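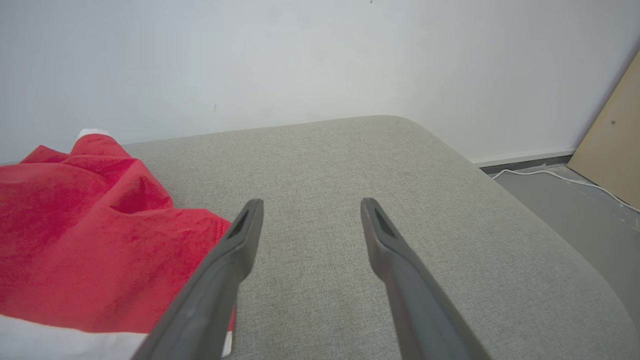
Zunolley: loose cloths on upholstered seats

README and data card

Summary

Zunolley is a set of written records of loose household cloths left on sofas, armchairs, footstools and padded benches. Each record gives the kind of cloth, its state, the covering of the seat under it, and what the cloth was to become once tidied (folded, hung, draped or put in the wash). The set was made for people who write tidying instructions and need consistent words for the state of a cloth before it is handled.

The set holds around 2,000 records. Of these, 518 are labelled bunched and 522 are labelled folded. The rest are spread over the other states listed below.

Maintainer: Guido Colombo.

Files

records.csv
One row per cloth. UTF-8, comma separated, header in the first row.

articles.csv
The 18 kinds of article used in the article column, with a short definition of each.

states.txt
Definitions of the states. The text is repeated below with a few more notes.

coverings.txt
Definitions of the seat coverings.

changes.txt
Notes on what was altered between versions.

Columns in records.csv

record_id
A number. Numbers are not reused when a row is withdrawn, so there are gaps.

room
One of living room, bedroom, hall, landing, conservatory, other.

seat
One of sofa, armchair, footstool, ottoman, bench, window seat, unclear. Where only part of a seat could be made out, the recorder was asked to use unclear. A sofa seat and a large ottoman can look much the same from close up and we would sooner have an honest blank than a guess.

covering
The fabric on the seat. See Coverings.

seat_colour
Plain colour words with an optional pale or dark in front. Grey, beige, brown, green and so on. No trade names for shades.

article
The kind of cloth. See articles.csv. If the cloth was too crumpled for its kind to be known, the entry is cloth, unspecified.

pile
One of none, short, long, unclear. Velvet and velour are short. Most fleece is short. Sheepskin is long.

cloth_colour
As for seat_colour.

state
See States.

trim_showing
Yes or no. Yes if any border, edging, lining or label of a different colour could be seen. Nothing is assumed about what the trim belongs to, as it may be a second article lying underneath.

target
What the household wanted done with the cloth. One of fold, hang, drape, wash, leave.

notes
Free text, often empty.

States

flat
The cloth lies in a single layer with no fold deeper than a finger. Light creasing is allowed.

draped
The cloth hangs over an arm, a back or a front edge under its own weight.

folded
Two or more layers with edges that line up to within a hand's width. Rough folding counts. A cloth folded once and then sat on is still folded if the edges have kept their line.

rolled
Wound on itself in one direction.

bunched
The cloth is gathered into ridges and hollows with no clear fold line. The outline is irregular and at least one corner cannot be found without moving something.

twisted
As bunched, but with a definite turn running along the length. Common with scarves and dressing gown belts.

tucked
Part of the cloth is pushed into the gap between two cushions, or between a cushion and the arm. Tucked takes priority over bunched, so a bunched throw with one corner in the gap is recorded as tucked. This accounts for many of the complaints we receive. It is deliberate - a tucked cloth has to be freed before anything else can be done with it, and the older labels hid that.

Coverings

woven, fine
A tight weave with the threads visible from close up but not from across the room. Often flecked.

woven, coarse
Threads plainly visible from a standing position. Includes most chunky tweeds and basketweaves.

pile
Velvet, velour, chenille, corduroy.

leather or similar
No attempt is made to separate hide from imitation.

loose cover
Any removable cover that does not fit closely. Record the fabric in the notes if known.

The covering matters more than we first allowed for. A velour cloth moves fairly freely on a fine weave and drags on a pile seat, and a fleece on leather will slide off the front if pulled from one corner. Anyone writing instructions from the set should read covering and pile together. The two columns were added separately and early rows may have one without the other.

How the records were made

Households filled in a form at two fixed times, 8 in the morning and 9 in the evening, for every seat in one chosen room. They were asked to record the cloths as found and not to straighten anything first. The form was tested in September and shortened afterwards, mainly by removing a question about the age of the cloth that few people could answer.

Each form was then read by a second person who had not been in the room. Where the state given did not match the written notes, the household was asked again. If there was no reply the row was withdrawn.

Forms were printed and gathered in by Plasix. The colour words were taken from a list used by Endari for its fabric swatches, with the shade names removed.

Guidance for folding from a bunched state

The steps below come with the set as a reference procedure. They are written for a right-handed person standing in front of the seat with the cloth to the left.

1. Clear other articles from the seat. If a trim of another colour is showing, lift it slightly to see whether it is attached.

2. Find one corner or hem end. On velour the hem is usually firmer to the touch than the body of the cloth, and duller on the back.

3. Draw that corner towards the front edge of the seat. On a rounded edge stop before the cloth goes over, or its weight will take it to the floor.

4. Follow the hem by hand to the next corner. Do not shake the cloth out over the seat if the pile sheds.

5. Lay the cloth flat with the pile down and bring the short edges together.

6. Fold once more, smooth from the fold outwards, and place it at the end of the seat furthest from the door.

For large throws steps 2 to 4 are easier on the floor or a bed. Garments should be treated by their own method, and the procedure above gives poor results with anything that has sleeves.

Known limits

Bunched is a broad label. A tea towel dropped in a heap and a double blanket kicked to one end both carry it, although they need quite different handling. The article column gives some idea of size but no measurements were taken.

Colours were judged in ordinary room light. Reds and pinks are confused in some evening rows, most of all on velvet and velour, where the raised parts of the cloth look a good deal lighter than the creases. Red should be used if the creases are red. This rule came in late and was not applied backwards.

Grey is over-represented among seats. We have not tried to correct for it.

The leave target was chosen more often than expected. Some households use a bunched throw as a dog's bed and did not want it touched. These rows should be removed before using the set to judge how often seats need tidying.

Few rows come from conservatories, and none of those have a pile covering.

Changes

Version 3
Tucked given priority over bunched. Footstool and ottoman separated again after being merged in version 2 - the merge lost the padded tops with storage under them, which people clear differently.

Version 2
pile and trim_showing added. Shade names dropped. Rows for curtains removed.

Version 1
First set, passed to Boonyarit for comments on the wording of the states. The definition of draped is theirs almost word for word.

Use

The set may be copied and altered for any purpose provided the name and version are kept with it. Corrections to single rows should quote the record_id and the column. Suggestions for new states are welcome but will be held over to version 4, as will the question of whether cushion covers without their cushions belong in articles.csv.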